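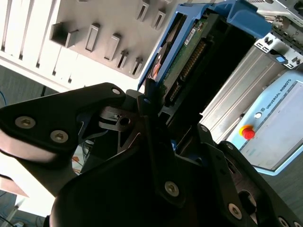
Robots and repetitive work: common questions

Updated in January by Parveen Mollah, Ziketside

Can a robot swap a hard drive yet?

Yes, on a bench with the enclosure bolted in place. Pulling a carrier and seating a new one is a short, fixed motion, and those are the jobs arms do best. In a crowded server room with cables hanging in the aisle, a technician is still the better choice.

How long does one swap take?

Our test cell at Limus allows 60 seconds per drive. Tamara Bucur, who runs the cell, does it by hand in much less.

Then why use a robot?

Volume. A wipe-and-sort order can mean over 300 drives, and people get sore wrists and start to rush.

What goes wrong most often?

Latches. A carrier that sits slightly crooked will bind, and the arm has to stop and ask for help. Worn latches are worse — we pull those by hand first.

Do I need a special gripper?

Usually. Standard fingers are too wide for most drive bays. Expect to go through 2 or more designs before you settle on one.

Can the same arm fold laundry or load a dishwasher?

Not in any way you would want to pay for. Cloth changes shape every time you touch it, and no two sinks of dishes look alike. Demos exist, but they are slow and need someone nearby.

Which chores are close?

Floors and lawns are done. Sorting parts into bins is close. We would guess 5 years for simple kitchen cleanup, and we have been wrong before.

Can I send you a part to try?

Yes. Use the contact form and include a drawing if you have one.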